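Helge Hedlund has been running mobile gaming tournaments long enough to remember when the prize was a phone charger. The Kvam Cup, which he organises from a rented office with one good chair, now offers $2000 and a trophy he describes as "legally a vase."

"People hear esports and picture a stadium," he says. "We have 52 players and a kettle."
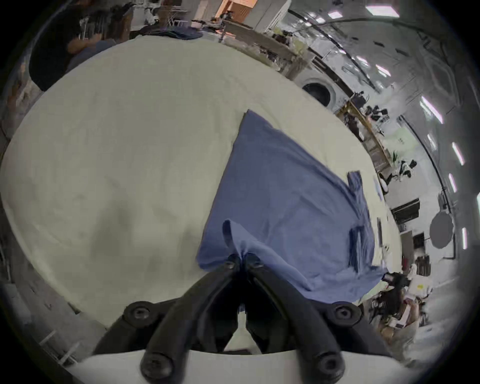 Why phones?

Hedlund's answer is short. "Everybody's already got one. I tried a PC league in March and spent the whole month moving monitors."

The Cup runs on Hevus, a puzzle-battler whose matches last around 10 minutes, or longer if somebody's mum rings. Players are told to switch on flight mode. They don't. 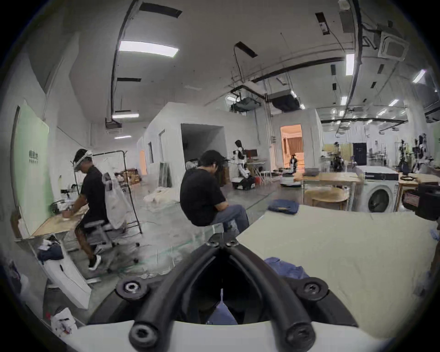
His favourite season so far was the one in which Stellska, the defending champions, lost to Dultska, a team formed the night before. "Stellska had a coach and a colour scheme," he says. "Dultska had a group chat. I had to check the rule book to see if they were even allowed in, and then I remembered I'd written the rule book."

He has since added a registration deadline.
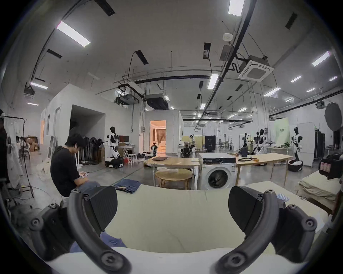
The next season will have six rounds, all online, with a final in person if he can find a hall with decent wi-fi. I ask whether he still plays. He does, under a name he won't share, and he has never made it past the second round.

"The organiser can't be seen to win," he says. "I've been very careful about that."

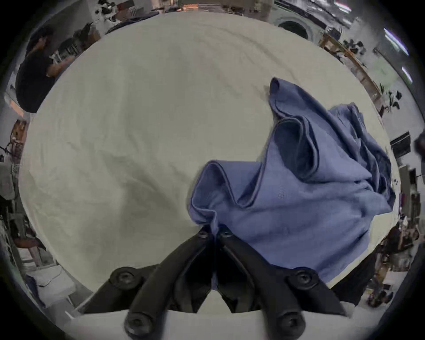
Blue fabric on a covered table.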